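The Paint Column: Beige Comes for Us All

The Lambert Building in downtown Coltatstead is getting repainted this May, inside only, and tenants have been invited to vote on a color. The building holds 134 units. The paint company, Brustmont, sells 3,158 shades. You can see how this might go.

To speed things along, management cut the list down to four finalists, all of which are beige. They have names, of course. One is Quiet Biscuit. One is Drinix, which sounds like something you take for heartburn and looks like it too. The other two are Oat Memory and Parade, and I would love to have attended the parade in question.
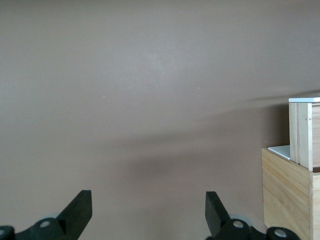 Can I vote if I only rent a storage locker?
Lockers don't come with a vote. The ballot goes to leaseholders, one per unit, and it has to be in the lobby box by 5 p.m. on the last day of the month.

I lived for six years with a hallway the green of hospital soup, so I don't say this lightly: I will miss it. Guests could always find my door. You told them to walk until they felt slightly ill and then turn left.

The old paint does need to go. It was last done when the elevator still had a stool in it, and the third floor has been touched up so many times, from so many different cans, that it now resembles a map of somewhere with border disputes.

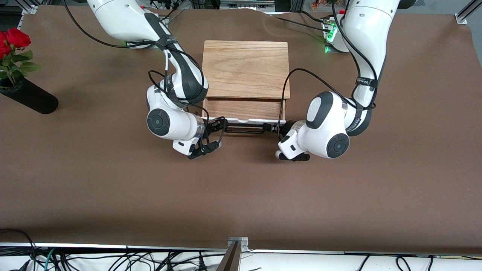
Then there is the matter of the trim. Management would like it white. A petition on the second floor would like it brown, and has been taped to the mailroom door long enough that people have started writing grocery lists on it. Eggs are currently winning.

Brustmont is supplying 700 gallons for the halls and stairwells. Work starts on the top floor and moves down, so if you live on one, enjoy the soup while it lasts.

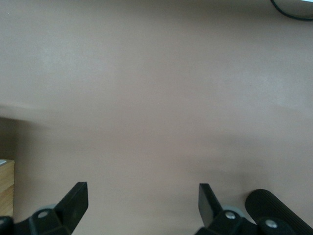

Beige, or a close cousin.

Sample cards are at the front desk. Please return them. Somebody still has Parade.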